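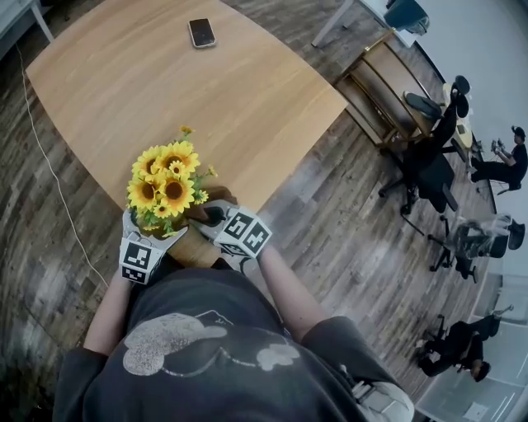 Attachment 1: bouquet in the brown vase, near edge of the table. Leaning to one side.

Rerkside Home – Customer Support
Ticket 59
Subject: Sunflowers lean over in vase, vase tips on table
Product: Flarnov artificial sunflower bouquet; Karitz small vase, brown
Opened: 14 March 2023
Status: Closed
Priority: Normal

Customer's message

I bought the Flarnov sunflowers and the Karitz vase together as a set. The flowers look fine but they will not stand up straight in the vase. They always go over to the left, whichever way I put them in. The vase has gone over twice when somebody has knocked the table. Nothing broken so far. The table is a Widmer one with a light wood top and it doesn't wobble, I have checked.

I have tried pushing the flowers further down and they come back up again. I have also tried putting them in backwards. First photo attached. Can you tell me if the vase is the wrong size for the flowers, or if one of them is faulty? I don't mind keeping them if there is a way to sort it out.

Reply from support

Thank you for the photo. The lean is clear from it, and there are a lot of leaves coming over the rim. Before we decide whether to exchange anything, please could you check the following and let us know what you find.

Does the empty vase stand flat? Put it on the table without the flowers and press lightly on the rim, going round.
Is there anything left inside the vase? Our vases go out with a twist of packing paper in the bottom.
What is the width of the opening, measured inside the rim? It should be 50 mm.
How tall is the vase? It should be 16 cm.
Are the stems joined together at the bottom or separate?

It would also help to have a photo of the bouquet without the vase so that we can see how the heads are arranged.

Customer's reply

Vase stands flat, no rocking anywhere. Opening is 50 mm and height is 16 cm, so that's right. There was paper in the bottom, screwed up quite tight. I had not noticed it because it is the same sort of brown as the vase. I have pulled it out with a fork.

The flowers go further down now but they still lean, less than before. Stems are joined, with a plastic collar where they come together. Below the collar there is one thick piece with wire in it. The thick piece has a bend in it, which I think is from the box.

Second photo attached. 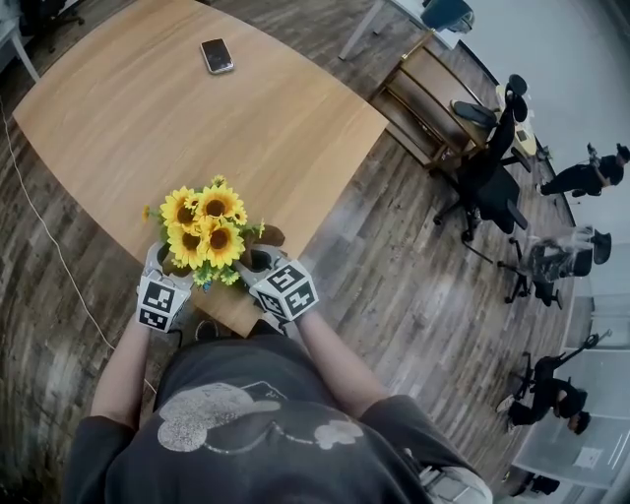

Attachment 2: the sunflower bouquet over the table edge. Heads bunched close together, small blue-green sprigs hanging under the flowers.

Reply from support

Thank you, that is helpful. The paper was part of the trouble. With it in place the bouquet sits too high and most of the weight is above the rim.

From the second photo the heads look packed together much as they come out of the box. We count six yellow heads, one of them partly hidden by the leaves on the right, and most of the others are over towards the left. That is normal for this bouquet when it is new, and the stems are meant to be spread by hand. There is no need to exchange it for that.

Please try these in order.

1. Take the bouquet out of the vase and lay it on a folded towel.
2. Hold the thick stem just below the collar with one hand. With the other, straighten the bend a little at a time. Do not bend it sharply back the other way, as the wire can break inside the plastic.
3. Hold each flower by its own stem, well below the head, and ease it away from the middle. Bring the left-hand ones in slightly and move the hidden one on the right out from behind its leaves. Pulling on the petals will bring them off.
4. Fold the lower leaves upwards. If they are trapped between the stem and the rim they push the bouquet sideways.
5. Put a weight in the vase. Dry gravel or clean dry sand up to a third of the height is enough. Please do not use water, as the wire will rust where it comes through at the end.
6. Put the bouquet back and press the stem down into the gravel. Turn it until it stands upright.

If the vase still moves on the Widmer table, stick two felt pads underneath, or a single round one if you have it. The vase base is glazed and can slide on a smooth top.

Customer's reply

Did steps 1 to 4 last night. The bend is mostly out – there is still a slight kink near the bottom but it doesn't show once it's in the vase. The flower at the back on the right is now properly visible, I had forgotten it was there.

I had no gravel so I used dried rice from the cupboard. Is that all right? It stands up now. There is a very small lean left if you look from the kitchen door, and you would have to be looking for it.

Not done the felt pads yet. How do you get dust off the petals? There is some fluff on the dark middles as well.

Reply from support

Rice will hold it, but it can attract insects if left for a long time, so we would change it for gravel or sand when you next have some in.

For dust, use a soft dry paintbrush and work from the middle of each flower outwards. A hairdryer on its cool setting also works for the leaves. Keep it off the warm setting, which softens the plastic and makes the leaves droop. The brown centres hold on to fluff more than the petals do, and a piece of sticky tape pressed on lightly will lift it. Try it on a back flower first.

We are sending a pack of 2 felt pads by post, no charge. Please wipe the base of the vase and let it dry before sticking them on.

Customer's reply

Pads arrived and are on. Pushed the vase from the side with one finger and it stayed put. Swapped the rice for aquarium gravel. Tape worked on the centres, brush was a bit slow but fine.

You can close this.

Internal notes

Cause: packing paper left in vase, main stem bent in box, heads not spread.
Exchange: not needed.
Sent: felt pads, one pack.
Follow-up: packing paper is close in colour to the brown Karitz vase and is easy to miss. Ask warehouse to change to white paper for the August stock. Add a line about spreading the stems to the Flarnov leaflet – the present one only covers cleaning.

Ticket closed by support. Replying to this message will reopen it.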